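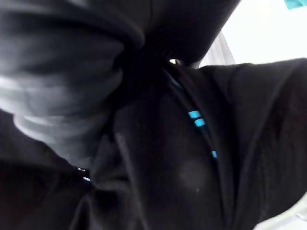

Black fleece: how do you fold it, store it, and keep it black?

Posted by Girkik in Laundry & Closets
August

I own a lot of dark fleece. I didn't plan it. I had a job for a while where the office was kept at the temperature of a fish counter, and every time I got cold I bought another black zip-up, and now I have left the job and kept the wardrobe. There are 8 of them, counting the one with the gray lining that I only wear to take the trash out.

My problem is that they won't stay folded. I fold one the way you fold a sweater, put it on the shelf, and by the evening it has relaxed into a heap with a sleeve hanging out. The zipper makes a lump in the middle, so anything stacked on top slides off. I end up with a sort of dark landslide at the bottom of the closet, and in the morning I'm in there feeling around for a collar like someone delivering a calf.

Second problem, and I suspect it's related. They are all going slightly fuzzy and slightly gray. The elbows and cuffs are worst. Lint from every towel I own has moved in. I have a roller, and the roller works for as long as it takes me to walk to the car.

Things I have tried:
- Hangers. Takes up the whole rod, and they get shoulder bumps.
- Rolling. They unroll.
- One big bin with a lid. It's fine until you want the one on the bottom, and it is always the one on the bottom.

Closet shelf is 30 inches wide and pretty deep, if that matters. I'd like to hear from people who own actual fleece, and please don't tell me to get rid of seven of them. My sister already did.

Cayetano Marín
Replied the same afternoon

I worked the folding table at a wash-and-fold for longer than I like to say, and fleece was the thing we all tried to leave for the next shift. It can be done. You have to treat it as bedding that happens to have arms.

Zip it first, all the way to the top. People skip this and it's most of your landslide. An open zipper lets the two fronts wander off in different directions, and the collar folds over on itself in a fat roll that never goes flat.

Then lay it face down on something hard. A bed is too soft, you'll be chasing it. Smooth it from the middle outward with your forearm. Check that the sleeves are right side out the whole way down, because a lined sleeve loves to come out of the dryer half swallowed, and then you've folded a knot into the thing.

Bring one side in to about where the middle of the back is, sleeve and all, and fold the sleeve straight down along the body. Same with the other side. You now have a long strip. Fold the hem up a third, then fold again so the collar ends up on top. Now press down on it with both hands and lean. You are getting the air out. Half the height of folded fleece is air, and the air is what makes it slide.

For the zipper lump, don't put every one the same way around. Turn the first with the collar at the left, the next with the collar at the right, and so on. It's the same reason you stack boots heel to toe. The stack comes out level, or level enough. On a 30-inch shelf you can easily run 2 stacks side by side, four in each, and four is about as high as I'd go before it starts leaning.

If you want them in a drawer instead, fold the strip one more time and stand them up on edge like records in a crate. Then you can see them all at once, although since yours are all black I'm not sure what you'll be looking at. I used to put a loop of colored thread on the zipper pull for one customer who had the same habit as you. Red was the good one, green was the dog one.

On the graying: wash them inside out, zipped, cold, with other dark things and NO towels. I can't say that loudly enough. Towels shed, fleece collects. Use less detergent than you think and skip the softener, it coats the fibers and the fuzz mats down. Low heat or hang them. The elbows are pilling and no wash will undo that. A battery fabric shaver will, used lightly, with the garment flat and your other hand well clear of seams. Go slow next to the zipper. I have shaved a hole in a man's jacket and had to phone him.

Madigan
Replied in the evening

get a vacuum bag. you can fit like up to 82 of them in one if you sit on it

Kinport
Replied the next morning

I'd second nearly all of what Cayetano wrote, though I part company on the hangers. You can hang fleece if you use a thick padded hanger or one of those wide coat ones, and zip it to about the chest. The bumps come from thin wire and from hanging it damp. But that does nothing for your rod space, so I'd hang the two you wear most and fold the rest.

I have a shelf of dark fleece too (three kids, school colors navy and black, I can't tell any of it apart before coffee). What fixed it for us was shelf dividers. Mine are the cheap bent-metal kind that clip on. The stack can lean on something, and when a kid pulls one out from the bottom, the others drop straight down and stay put. I got mine at Gerier when they were clearing out the closet aisle, and any brand would do as long as it fits the thickness of your shelf. Measure first. I did not measure first and the originals are now holding up cookbooks.

For lint, try a damp rubber glove before the sticky roller. Put it on, wipe downward in one direction, and the lint comes away in a disgusting little sausage. It's better on seams and around zippers, where the roller just rides over the top. Do the inside of the collar too, everyone forgets it.

Also, before you blame the towels entirely, turn out the pockets. I had a load go gray all at once and it was one tissue.

And please don't do the vacuum bag for anything you mean to wear this month. Mine came out of storage flat as a tortilla with creases across the chest. A damp tumble on low brought most of it back. The hood on one has never been the same, it points left.

Girkik
Replied later that day

Thank you all. Zipped, face down, leaned on. I did the whole pile on the kitchen counter and I have two stacks with the collars facing opposite ways, and they were still standing when I got back from lunch, so that's a house record.

The glove is revolting and I've done four of them. I found a grocery list in a pocket from the old job. Apparently I needed limes.

Cayetano, I'm stealing the thread. The trash one gets orange. Madigan, I don't own a bag that size but I respect the math.

Last updated: August
Contact the moderators | Copyright remains with the individual posters | Back to top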